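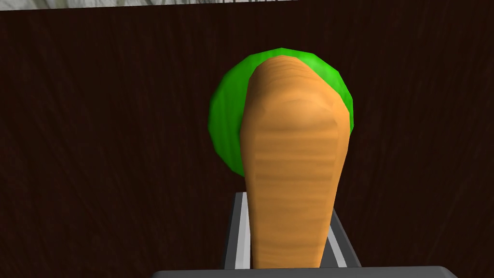 Spent most of the morning on the Grakodthorpe cabinet reshuffle, or rather on the list of who holds which portfolio now, which is a great deal harder to pin down than you would think for a council that size. The town hall page still has the old names, the press notice has the new ones, and the signed decision sheet has a third version in which Transport and Highways are two separate jobs again. I've coded from the decision sheet and put the other two in the notes column. While I was at it I changed the colours on the seat chart, which Ayanda has been asking me to do for ages (sorry, Ayanda!). The independents are now a warm carroty orange, near enough the orange-tan of the thing between the grey fingers up there, and the residents' group have the bright green of the faceted ball behind it. The two sit next to each other on the chart without running together, even on the old projector, and I'm rather pleased with it.

Now, the coding itself. We agreed back in October that a "new appointment" means a person taking a portfolio they did not hold at the last full council, and that a change of title doesn't count. That was fine until the deputy leader kept everything she had and gained Housing. I went round and round on this over a cup of tea and in the end coded it as one continuing and one new, both against the same person ID. It makes the totals look a bit odd, so whoever runs the table next, please sum on portfolios and leave people alone.

Of the 33 portfolio lines in the file so far, 6 are affected by this sort of thing. I've marked them with a K in the last column. K for "kept", though I see from the old notebook that K once meant "checked", so do look at the date before you trust one.

Ayanda Modise came in before lunch and we did the double coding on the press cuttings. We took 10 each from the same batch and swapped, and we agreed on nearly all of them. The ones we didn't agree on were all to do with whether a councillor "has been told she will be asked" is the same as "has been nominated". Ayanda says no, quite firmly, and having slept badly I argued the other side for far too long before coming round. The wording for the guide is now:

Code as NOMINATED only where the leader, or the leader's office, is reported as having named the person. Briefings, sources close to, and "is understood to be" all go under TRAILED.

I think that will save us no end of bother when we get to Venter, where as far as I can see everything is trailed for weeks and then announced in a footnote.

Bits and pieces on Lurnex. The export still drops the middle initial, so the two councillors J. Harwick come out as one very busy man. I've split them by hand again. If you re-import, you will have to do the same, so please shout before you press anything. The search is slow once the cuttings folder goes over about 1,000 items and I have started a second folder called cuttings_b. It isn't elegant but it opens before the kettle boils.

Cusum plots: I ran them for the length of time posts were left empty after a resignation. The line wanders along quite flat and then climbs steadily from the spring, which looks like a story, but I'd be cautious. The spring is also when the council started publishing resignations on the day they were received, so we may only be seeing the earlier start date. I'd like to go back through the minutes and put everything on the same footing before showing it to anyone. The plot is in the shared drive under "do not show", which I hope is clear enough.

To do when I'm next in: ring democratic services about the Transport and Highways muddle, ask whether the scrutiny chairs should be in the file at all (I lean towards yes, in a separate sheet), and find the missing page of the Venter minutes, which I had in my hand yesterday and have put somewhere sensible.

Last updated: 12/19/25
6 comments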